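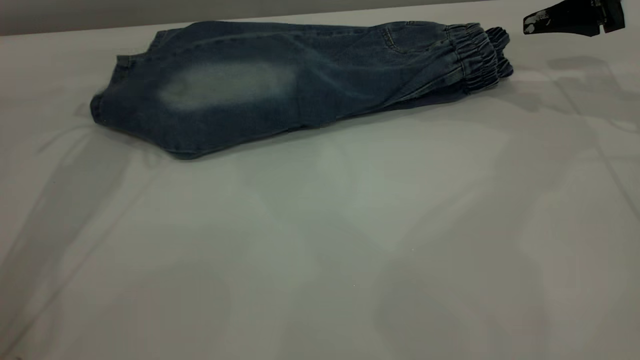 I've been driving a city bus for a good while now, and when our depot started paying for outside coursework I signed up for the first thing that looked doable from my kitchen table. That was Zirport, the online dispatcher prep course from Skanel. It cost $408, the depot picked up all but $77 of it, and I finished the last module on 20th February (at one in the morning, with cold tea).

So, is it any good? Mostly, yes!

The first half is schedules, run cutting and operator hours, and I flew through it. If you've ever had to figure out why your relief isn't at the stop, you know more of this than you think. The videos are short and the instructor, Géza Szűcs, talks like a guy who has sat in a control room on a snow day. He has a whole story about a detour that sent three routes down the same alley, and I'd pay for that one again.

The radio practice is where I got my money's worth. You listen to a call, type your answer, and then hear how a working dispatcher handled the same call. Mine were way too long at first. I talk a lot, as you can tell.

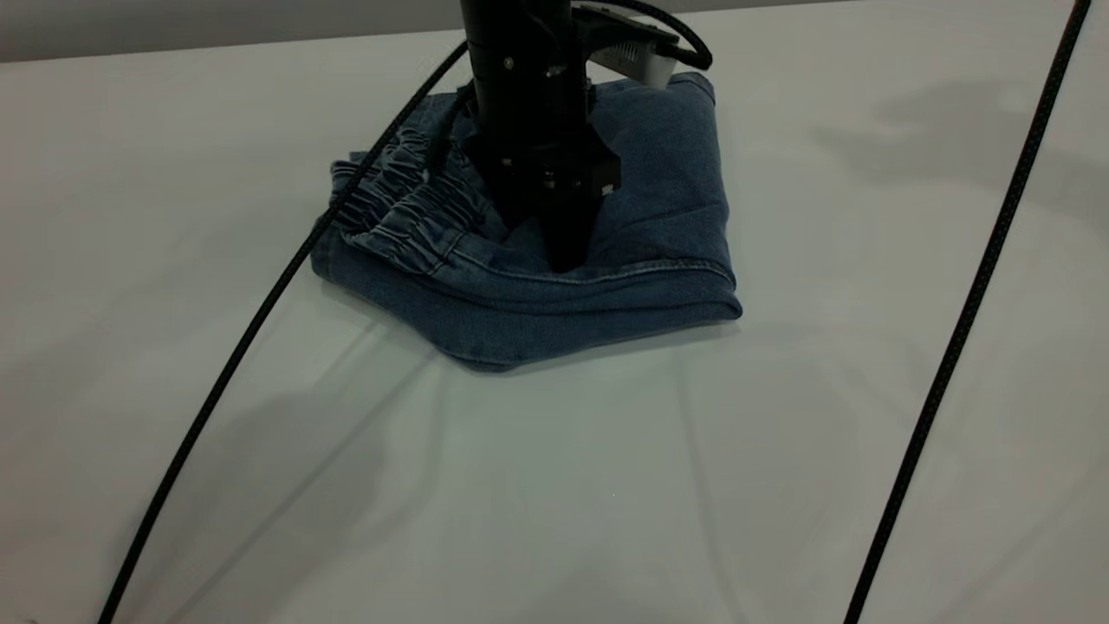

Folded denim on the white table, with the black gripper pressing into the middle.

Now the grumbles. The workbook is a 641-page PDF with no links in the contents page, so you scroll and scroll and scroll. I ended up printing the chapter on headways at the library. The practice exam also logs you out if you sit still too long, and it lost my answers 2 times before I learned to click save after every page. I wrote to support and Wissam Sfeir got back to me the next morning, very nice about it, and reset my attempt. The logging out is still there, though.

The paratransit section is thin, too. One video and a worksheet! If that's the side of the house you want to work on, look hard at the syllabus before you pay.

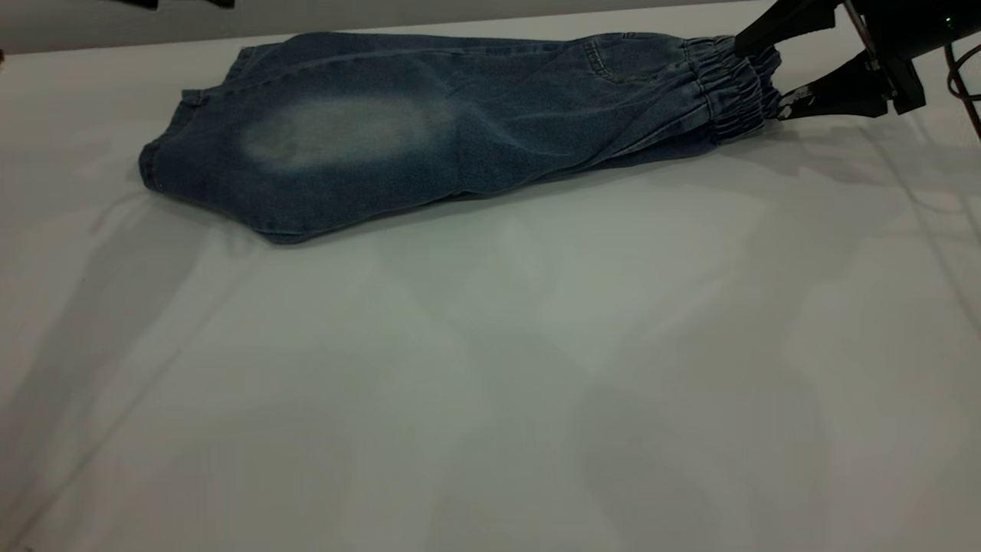
Who should take it

Drivers who want to move inside, and new hires who already know they like the control room. My supervisor took the Gestbridge course back in September and says hers had more math and a live class every week, so if you need somebody keeping you on track, that might suit you better. I liked being able to stop in the middle of a lesson and go walk the dog.

Four stars from me. I'd go to five if they fixed that exam page.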